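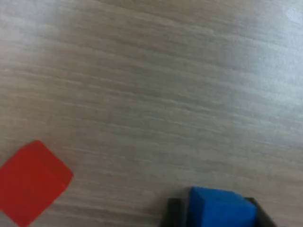
Astance Color Cubes

Item 3152
Set of 25 cubes with drawstring bag
Ages 3 and up

We have sold a lot of blocks at Nisbet over the years, and the Astance cubes are the ones our own families keep taking home. They are plain solid-color cubes with softened corners and a matte finish, and that's the whole toy. No letters, no numbers, no magnets, no app. Tip them out on the kitchen table and watch what happens — you will probably end up building something yourself!

What's in the bag

The set has 25 cubes in five colors: red, blue, yellow, green and white. Every color comes in the same quantity, so two kids can split the bag without a fight over who got more reds (they may still find something else to fight over). The cotton bag is big enough that you can pour the cubes back in without lining them up first, and the cord is short. There's a card inside with a few patterns to copy. Most people lose the card in the first week and don't miss it.

The colors

We're very fond of these colors. The red is a proper bright red and the blue is vivid enough to spot from across the room, which helps a lot at cleanup time. They look especially good on a pale table or a light wood floor, where there's nothing busy behind them and a small child can see at a glance which cube is which. On a patterned rug they still look great, but you'll be hunting for the green ones.

Color goes all the way through the surface coat and has held up well to being knocked together, dropped and chewed. Our shop set has been out on the play table since June and gets handled all day long. It has a few dull spots on the corners. The faces still look good.

The feel

Pick one up and you'll notice the edges first. They're rounded just enough to be kind to bare feet and gums, but the faces stay flat, so the cubes sit square on each other and a tower goes up straight. That balance is hard to get right. The earlier Astance cubes had rounder edges and we found that anything taller than a few blocks would start to lean. Anahera Faulkner, who buys our toys, sent a sample back with a long list of notes, and the version we sell now is so much better for stacking.

The matte finish helps too. Shiny blocks slide on each other, and these have a little bit of grip. You can build right at the edge of a table, or stand a cube up on its corner in the gap between two others, and it'll stay put while you go looking for the next one.

Ways to play

Start with fewer than you think. For a three-year-old, put out one red and one blue and keep the rest in the bag. Ask for the red one. Swap them around. Hide one under a cup. Elsie Te Moana at our Wembridge store runs a whole morning session this way and only opens the bag all the way for the last part, and the kids are wild for it by then.

Older children like copying games. One person builds something behind a cereal box, describes it out loud, and the other tries to match it. This is much harder than it sounds and very funny with grandparents.

The cubes are also handy for early math. Make a row of six, take some away, make the row again. Sort by color, then try a repeating pattern and leave one out for someone to find. If you're teaching area or simple graphs at home, the flat faces line up neatly and you can move things as often as you like.

And they make good cargo. Any toy truck will do.

Cleaning

Wipe with a damp cloth and a drop of dish soap, then dry with a towel. Please don't soak them or put them in the dishwasher. If crayon gets on the paint, a little baking soda on the cloth will take it off. The bag can go in a cold wash and should be hung to dry, as it does shrink in a hot dryer.

Spare cubes

Lost one behind the couch? Spares are sold singly in all five colors, and you can mix colors in one order. Blue is the one we're asked for most — we have no idea why. You can also buy a second full bag, and we'd encourage that if you have more than two builders in the house. With double the cubes you can finally make walls that go all the way around.

The spares come from the same run as the sets, so the shades will match. If yours is an older set with the rounder edges, the new cubes will stack with it, though you'll see the difference side by side.

From people who have them

"Bought these for my son and my mother has taken over. She does patterns while her tea cools." — Carleen Ashby, Celavville

"Good solid color and they stack really well. I'd like a purple. Bag cord could be longer." — Corey Tomoana

"We use four bags in my classroom. I have bought plenty of cheaper blocks and I'm done doing that." — Tegan McPhee

(We've passed on the purple idea. We want one too!)

Ordering

In stock at Wembridge and Celavville, and by mail. Orders of 20 bags or more for schools and child care centers get the classroom price and come with one storage tub per six bags. Ask at the counter or write to us with your school's name and the quantity you need.

Returns are fine within the usual period as long as all the cubes are in the bag. Please check under the couch first.

Page updated December 2019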